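Villca Kitchen Words: a collection of home produce storage notes

What this is

Villca Kitchen Words is a collection of short notes written by people in Breltville and Lellstead on how they keep fruit, vegetables and herbs at home once the stuff has come in from the garden or the market. It holds 2707 notes from 884 households. Some are a single line ("onions in old tights, hung in the garage") and some go on for a page and wander off into family history, and we have kept the wandering, because very often the useful part is tucked in there somewhere.

The idea came out of a potluck at which three people gave three completely different answers on where to keep a squash. Gwawr Samuel started writing them down on the back of the sign-up sheet, and by October we had a shoebox. Everything here was typed up from cards, letters and a web form that Kojo Kyei built and still looks after.

What you get

notes.csv has one row per note. households.csv has one row per household, with nothing in it that would lead you to anyone's door. glossary.txt explains the local words, and please do read it before you start, or "the slip" and "cold press" (both of them names for a kind of pantry) will have you scratching your head.

Columns in notes.csv

note_id: a plain running number. Gaps are notes that were withdrawn by their writers.
household_id: matches the same column in households.csv.
item: what is being stored, in the singular and in lower case. We use "bell pepper" and "hot pepper" and never plain "pepper."
place: where in the home it is kept. This is our reading of the note, chosen from a list of places that you will find at the end of the glossary.
container: what it is kept in, if the writer said. Left blank if they didn't.
season: spring, summer, fall, winter or any.
text: the note itself, as written, spelling and all.
checked_by: initials of the person who compared the typed text with the card.

How the notes were gathered

We put cards out at the Lellstead library, at the Breltville farm stand and in the waiting room of a very patient dentist. Anyone could take one, fill it in and mail it back or drop it off. We asked one question only, "How do you keep it?", and left the rest of the card empty for people to use as they liked. Murray Hapeta also sat with older neighbors who would sooner talk than write, and those notes carry the word "spoken" at the start of the text. He read each one back to the person before it went in.

How they were typed and checked

Every card was typed by one person and checked by another. Where the two couldn't agree on a word, the text has a question mark in square brackets. There are 94 notes with at least one of these, most of them down to pencil that had rubbed away in somebody's coat pocket. If you are from the area and can make out a better reading, we would be so glad to hear from you!

The place and container columns were filled in by Edem Amissah and Dionysis Bakalis, working separately and then meeting over coffee to settle the differences. "Basket" and "crate" gave them the most trouble. People use the two words for the same thing and then swap them halfway down the card, so we settled on "basket/crate" for anything open-topped with slotted or woven sides, whatever it's made of.

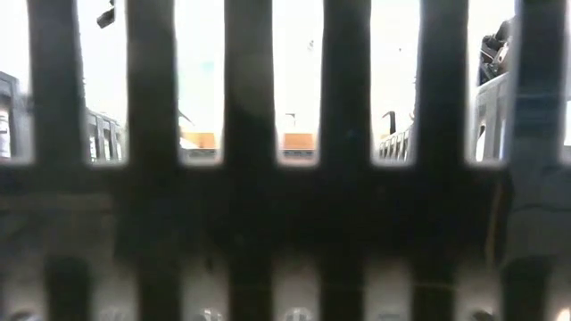

Known gaps

Apartments are thin on the ground in this collection, and so are people under thirty. Potatoes and apples are wildly over-represented (we live where we live). Very few notes mention a freezer, though we suspect nearly everyone has one and simply didn't think of it as keeping.

Please also bear in mind that these are habits and have not been tested for food safety. A few of the canning notes in particular are old family methods that we wouldn't follow ourselves. They have "heritage" in the season column after the season, as in "fall, heritage," so that you can filter them out.

Versions

Version 6 is the current one. It adds the spoken notes from Indau Road and fixes a muddle in which rutabagas and turnips had been swapped in the fall rows. Earlier versions are still up for anyone who needs to match older work.

Using it and getting in touch

You may use, share and adapt the notes freely, as long as you credit Villca Kitchen Words and don't try to work out who wrote what. Corrections can go through the form on the project page or on a card left at the library desk, marked for Gwawr. She reads all of them, usually in the evening, and she does write back, though it may take her a week or two in canning season.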